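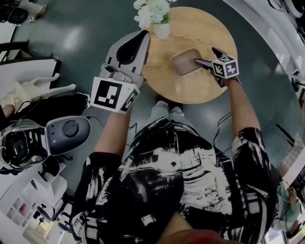
The round table, light wood, and the black-and-white shirt.

2/3/20

My landlord's name is Trevor Holroyd and he speaks very fast. When I moved to Likusdale I had studied English for many years, and I could read a newspaper without a dictionary. Then Trevor showed me the apartment and I understood maybe one sentence from five. I said yes to everything. This is how I agreed to water his tomatoes from May until the end of summer.

I want to write today about learning a language when you already know it. I keep a notebook with every word that I hear and do not know. Last night I numbered the last pages and I am now at 2,838 words. The first one is "latch". The newest one is "soggy", which I heard on the bus from a woman talking about her sandwich.

In the beginning I wrote only the word and the translation. It did not work well for me. I had 300 words and I could use maybe ten of them. So I changed the method, and now I write the full sentence in which I heard the word, and also where I was. "Latch" I still remember because Trevor shouted it from the stairs while I was pulling the gate in the wrong direction.

The difficult part is the small words. Nobody in my school explained to me the difference between "run into", "run over" and "run out". I once told my coworkers at Garklow that I ran over my old teacher at the supermarket. They were very quiet, and then one of them asked if she was all right. She was buying onions, I said.

On Mondays to Fridays I am tired after work and I study only 19 minutes. It is the length of my bus ride. I used to do an hour in the evening, with a grammar book, and I slept on it more than I read it. On the bus I read my old sentences and cover the new word with my thumb.

I also write letters to my aunt Psarras (it is her family name, but we all call her so). She taught English in our town and she sends my letters back with corrections in green ink. In the last one there were four mistakes with "the" - I think I will make mistakes with "the" until I am old. She says that she does too.

Next I want to try the radio. Trevor gave me a small one which he did not need, and it catches two stations, one with weather and farm prices and one with baseball. I have started with the weather. Yesterday I learned "patchy fog".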